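Notes for the library talk, Flimdale branch

OK, hello, thanks for coming out! I'm going to talk about my second novel, Salik, and mostly about how I got the ending wrong 24 times. (Pause, let them laugh or not.)

Quick setup for anyone who hasn't read it. Pinto is a ferry cook who comes home to Skonunitz after 17 years because her sister is marrying the man Pinto used to be engaged to. I wanted a romance. What I had by November was 600 pages of two sisters yelling — and a groom so dull I kept forgetting his name.

Hold up the old draft here. It's heavy, use both hands.

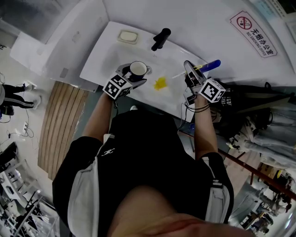
So who does Pinto end up with?

The harbor pilot, though in the first few drafts he drowned in chapter three. My editor, Saranya Mathew, wrote "bring him back" in the margin and she was right, so back he came, with a limp and a much better sense of humor.

Read the dock chapter now, from "You kept the boat" down to the slammed door. Go slow! Skip the bit with the aunt, it needs too much explaining.

Then questions, and after that I'll sign at the table by the door.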